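Bitia計画 進捗報告書
提出先:Lollico 研究助成担当 御中
報告者:Ruth Castaño(ソフトウェア班)
2019年11月1日

いつもご支援をいただき、ありがとうございます。前回の報告から今日までに行ったソフトウェアの作業について報告いたします。日本語の文章はWilmer Apazaさんにも一度読んでもらいましたが、わかりにくい所がありましたら、どうぞ遠慮なくお問い合わせください。

作業の範囲

前回の面談で、今期は二つの手持ちグリッパの相対位置の推定と、記録データの時刻合わせを優先すると決めました。動作計画の部分(Paucar)は、その二つが安定してから進めるというお約束でした。実際には、Paucarの作業も少し早く始めました。理由は後の節に書きます。

記録ツール Dolis

Dolisは、左右のグリッパの映像、慣性センサの値、指の開き幅を一つのファイルにまとめるツールです。前の版では、左右の記録を別々のファイルに保存し、後から手作業で合わせていました。この方法では、どちらかの記録が途中で止まったとき、後の処理になるまで気がつきませんでした。

新しい版では、記録を始めるときに左右の時計の差を測り、終わるときにもう一度測ります。二つの値の間を直線で補って、各フレームの時刻を直します。短い記録では補正がほとんど必要ありませんが、長い記録では差がはっきり出ます。最初に私は、始めの一回だけ測れば十分だと考えていました。Fredy Muñozさんが長い記録で試し、終わりに近い部分で左右の動きが合わないことを見つけました。私の考えが甘かったと思います。

また、記録が途中で止まった場合は、Dolisがその場で音を出して知らせるようになりました。音の大きさについては作業者から「小さい」という意見があり、設定ファイルで変えられるようにしました。今の設定ファイルは英語の項目名とスペイン語の説明が混ざっていますので、来期に英語へ統一します。

ファイル形式は一度変更しました。旧形式の記録も読めるように、変換用の小さいプログラムをNidia Pachecoさんが書きました。変換した後の値が元の値と同じであることを確認する試験も、毎晩の自動試験に入っています。旧形式のファイルはまだ消していません。変換の後も、年度の終わりまでは両方を保存しておきたいと思います。

相対位置の推定

両手の作業では、左右のグリッパがお互いに対してどこにあるかを知ることがとても大切です。それぞれの自己位置を別々に推定し、その差を取るだけでは、小さい誤差が重なります。例えば、片方で箱を押さえ、もう片方でふたを開ける動作では、その誤差のために指先が箱の縁に当たる軌道になってしまいます。

そこで、片方のカメラに相手のグリッパの白黒マーカーが映ったときは、その観測を位置推定に加えるようにしました。方法そのものは新しいものではありません。難しかったのは、間違った観測をどう捨てるかという点です。

一番多い間違いは、マーカーが斜めに見えるときに起こります。四角形の四つの角から姿勢を計算すると、よく似た二つの解が出ることがあります。前の版は、再投影誤差が小さい方をいつも選んでいました。そのため、手首をゆっくり回しているだけなのに、推定の上では相手のグリッパが急に反対側へ傾くことがありました。

今の版は、二つの解を両方とも残し、慣性センサの値と続きのフレームを見てから選びます。どちらとも決められないときは、その観測を使いません。記録の後でまとめて処理する方式ですから、少し先のフレームを待つことに問題はありません。

カメラが広角ですので、画像の端に近い所では歪みが大きくなります。端に近いマーカーの角の位置は、中央のものほど信頼できません。この点を考えて、画像の中心からの距離に応じて観測の重みを小さくしました。重みの関数は簡単な形にしてあります。もっと複雑な形もEusebio Ayalaさんが試しましたが、結果に大きな違いが見られなかったので採用しませんでした。

試験の結果

評価には、両手を使う記録を58本使いました。この58本は、パラメータの調整には使っていないものです。各記録を旧版と新版の両方で処理し、推定した軌道に急な飛びがあるかどうかを調べました。旧版では14本に飛びがありました。新版でも飛びが残る記録はありますが、どれも短いもので、原因は次の二種類に分けられます。

一つ目は、作業者の腕や手がマーカーを隠している場合です。隠れている間は慣性センサと自分のカメラの画像だけで推定を続け、マーカーがもう一度見えたときに位置が修正されます。この修正が急ですと、軌道に段ができます。後ろ向きの平滑化をかけることで段を小さくできましたが、隠れている時間が長いと十分ではありません。

二つ目は、背景に特徴が少ない場合です。白い壁が画像の大きな部分を占めると、自己位置の推定に使える点が減ります。壁の模様や目地があれば少し助けになりますが、同じ形がくり返すために、隣の点と間違えて対応づけることもあります。今は、くり返しの多い領域から取る点の数に上限をつけています。これは仮の対策で、正しい解決とは言えません。

飛びの有無は自動で判定していますが、判定のしきい値は私が決めたものです。別の値にすると結果の本数も変わります。しきい値を変えたときの表は付録のファイルに入れましたので、判断の際にはそちらもご覧ください。絶対的な精度については、外部の測定装置を使った比較をまだ行っていません。今の時点で言えるのは、新版の軌道が旧版より滑らかで、左右のつじつまが合っているということまでです。

動作計画 Paucar

Paucarは、推定した軌道をロボットが実行できる動作に直すプログラムです。予定より早く始めたのは、Ayalaさんが位置推定の結果を待っている間に時間があったことと、推定の誤りをPaucarの側から見つけられる可能性があったことによります。実際に、速度の上限を超える区間を調べると、その多くが前に書いたマーカーの姿勢の間違いと重なっていました。そのため、Paucarの検査機能だけを取り出し、Dolisの後処理の最後に入れました。

検査で止まった記録は、自動では捨てません。理由の欄をつけて別のフォルダに移し、人が見てから決めます。この確認はPachecoさんと私が交代で行っています。最初の週は理由の欄の書き方が二人で違っていて、後で集計できませんでした。今は決まった項目から選ぶ形に直してあります。

計画の計算時間は、まだ満足できるものではありません。二本の腕の衝突判定が計算の大部分を占めています。指先の形は今とても細かいモデルを使っていますが、遠くにある間は粗いモデルで十分なはずです。この変更は来期の最初に行う予定です。

指の開き幅についても一つ問題がありました。記録の値と、ロボット側のグリッパの値とでは、ゼロの位置が違います。人が持つ方では指の先が軽く触れた所をゼロにしていましたが、ロボットの方は完全に閉じた所がゼロです。この違いのために、薄い物をつかむ動作だけがうまくいきませんでした。変換の式に定数を一つ加えるだけの修正ですが、見つけるまでに長い時間がかかりました。今は、校正のときに両方の値を必ず書き込むようにし、値がない記録はPaucarが受け付けません。

作業の遅れと問題

計画より遅れているのは、校正の手順書です。校正のプログラムは動いていますが、私の説明なしで使える人は今のところMuñozさんだけです。エラーの文が短すぎて、何を直せばよいか読む人にわかりません。例えば「marker not stable」という表示は、マーカーがぶれているときにも、光が反射しているときにも、同じように出ます。この二つを分けて表示する作業を進めています。

もう一つは保存の容量です。一本の記録が思ったより大きく、処理の途中のファイルも残していたため、サーバーの空きが少なくなりました。途中のファイルは後処理が成功したら消すように変更しました。後から必要になった場合は元の記録から作り直すことができますが、それには計算の時間がかかります。

予算については、ソフトウェア班の今期分の89パーセントを使いました。残りは計算機の追加の記憶装置に使いたいと考えています。申請の時には記憶装置の項目がありませんでしたので、項目の変更を認めていただけるかどうか、ご返事をお願いいたします。

これからの予定

三月の次の報告までに、次の作業を行います。
・校正の手順書を完成し、ソフトウェア班以外の人だけで校正ができることを確かめる。
・マーカーが長く隠れた区間について、使うか捨てるかの基準を決める。
・Paucarの衝突判定を、距離によって粗いモデルと細かいモデルに切り替える。
・外部の測定装置を借りて、相対位置の絶対的な精度を測る。
・Dolisの設定ファイルの言葉を英語に統一する。

両手の記録は、同じ期間に約600本まで増やすつもりです。本数だけを急ぐと確認の作業が間に合わなくなりますので、検査で止まる記録が増えた場合は、新しい記録を休んで原因を先に調べます。この点は前回の面談で心配のお言葉をいただいた所でもあり、Apazaさんと相談して、続けるかどうかを毎週決めることにしました。

測定装置については、借りる相手がまだ決まっていません。装置が使えない場合は、二つのグリッパを固定具につけ、寸法のわかっている位置で比べる方法を取ります。動いている間の精度はこの方法ではわかりませんが、マーカーの観測だけの誤差は調べることができます。固定具の図面はAyalaさんが描き始めています。相手のグリッパが近い距離にあり、マーカーが横を向いている姿勢が今の方法では一番難しいので、固定具でもその角度を細かく変えられるように頼みました。 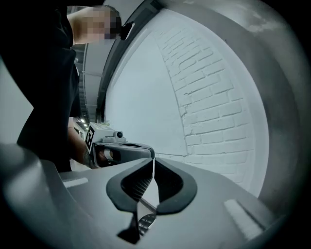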